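Veining (stone)

Veining is the pattern of lines and bands that runs through a block of natural stone and differs in colour from the ground mass around it. The term is used in geology, where it refers to a mineral filling in a crack, and in the stone trade, where it covers almost any linear marking on a sawn face. The two uses overlap but are not the same.

Formation

Most marble begins as limestone or dolomite that has been changed by heat and pressure. During and after this change the rock may crack. Water moving through the cracks carries dissolved minerals, which settle on the walls and in time close the gap. White veins in grey marble are usually calcite. Yellow and brown veins owe their colour to iron oxides, green ones to serpentine or chlorite.

A second kind of marking is older than the cracks. Thin layers of clay, silt or organic matter in the original limestone are folded and stretched as the rock deforms, leaving grey or black bands. Masons call these veins as well, though a geologist would not.

Where one vein cuts across another, the one that is cut is the older. Cronin used this rule to set out a sequence of four vein sets at the Prernard quarry.

Cutting

The look of a slab depends on the direction of the saw. A vein-cut slab is sawn across the bedding and shows long, fairly straight lines. A cross-cut slab, also called fleuri-cut, is sawn parallel to the bedding and shows a cloudy or open pattern. Slabs from one block are numbered in the order they leave the saw so that neighbouring faces can be laid as mirror images, a practice known as bookmatching.

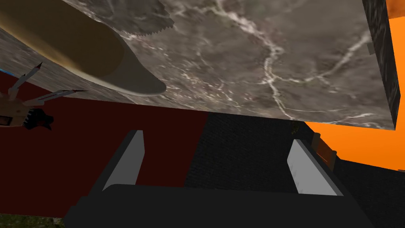

Does veining weaken a slab?
It depends on the filling. A fully closed calcite vein can be nearly as strong as the stone on either side, while a vein that is open, clayey or only partly filled is a likely line of breakage.

Testing and repair

Dwivedi tested 215 bars of veined grey marble from the Kontogiannis workings in bending. Failure followed a vein in 57 of them, in most cases one lying nearly square to the length of the bar. Open veins are commonly filled with resin under vacuum, and a glass-fibre mesh may be bonded to the back of the slab before polishing.

Classification

No single scale of veining is accepted across the trade. The Tando system grades slabs by the spacing and contrast of the lines and takes no account of strength.

See also: Bedding; Breccia; Stylolite

Sources
Cronin, Colm. Vein Sets at Prernard. Zerico, 2000.
Dwivedi, Akash. Bending Tests on Veined Marble. Zerico.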